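Welcome, and thanks for stopping by! Kurkent is a set of simulated gripper episodes, put together by Aba Agbeko and Hala Mansour between other jobs and a fair bit of tea. We've rendered 1,093 episodes so far, with 2,000 as the goal by May – fingers crossed.

## What's in it

Each episode has wrist-view frames, joint positions and a short task label. The grey block wall turns up in 4 of our 17 room layouts, and it's a favourite of ours for checking whether a policy copes with a plain, repetitive backdrop and hardly any colour to go on. 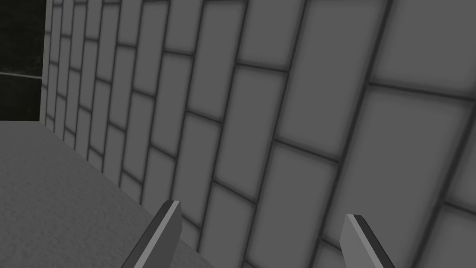
*1 min read*

Frames with nothing between the fingers are kept on purpose, so please don't filter them out before training – the Jollach baseline got noticeably worse when we tried it (sorry, Hala, you did warn me).

## Using it

Unpack everything into `data/kurkent` and run `check_labels.py` first. If a label looks wrong, open an issue with the episode number and one of us will take a look, usually after dinner.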